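Sunday notes: the telephone corner

2018-04-15

In February I wrote that I wanted to have a real telephone again, the kind with a cord. Two readers answered that I would be tired of it after one week. It is now two months and I am still not tired, so I will tell a little how it is going.

The telephone itself I got at the flea market behind Rivham station. The man asked 189 for it, which was too much, and I walked away, and after 11 minutes I came back and paid. I am not proud of this. My friend Korkor Aryee says that a person who comes back has already lost, and she is right, but she also wanted to try it as soon as I brought it in.

The table was already there. I like light blue for a table because a black object is easy to find on it, also in the evening. The building is old, the lady at the Wumivar office told me 1826, and the brick wall makes a curve, so a straight table never fits against it completely. There is always a small gap somewhere, and pens go into this gap. I have lost three good ones. If somebody knows a simple way to close it without glue, please write to me.

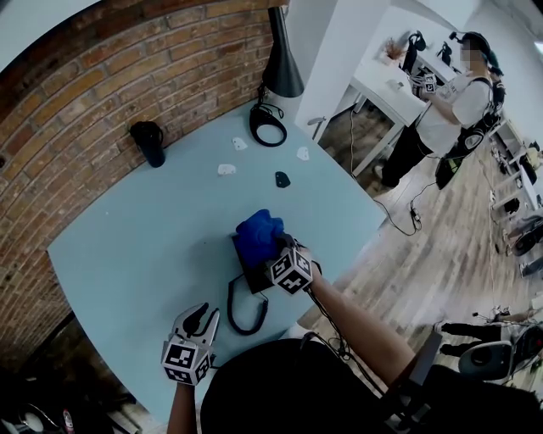

The blue table by the brick wall, with the telephone in its fuzzy blue cover.

The cover for the handset was Korkor's idea. I thought it was childish when she showed it to me, but the handset was always cold on my ear in winter, and with the cover it is much nicer. It collects dust, of course. I clean it with a sticky roller, the same one I use for my coat.

The cord is a different question. It likes to twist on itself. My mother's method was to let the handset hang down from the table and turn until it stops, and I do this every few weeks — it looks silly but it helps. The lamp is from Ichikawa, a small shop on my street, and I am happy with it. I keep a black tumbler at the back of the table, near the bricks, where my elbow does not reach. This I learned after one accident with tea and a library book.

What I still want is a proper notebook for messages. Small loose pieces do not work for me, they travel over the whole table. I saw a nice one with thick paper, but the shop wanted me to order more for free delivery, and I do not need four notebooks.

Next time I will write about the plants, which are not doing so well.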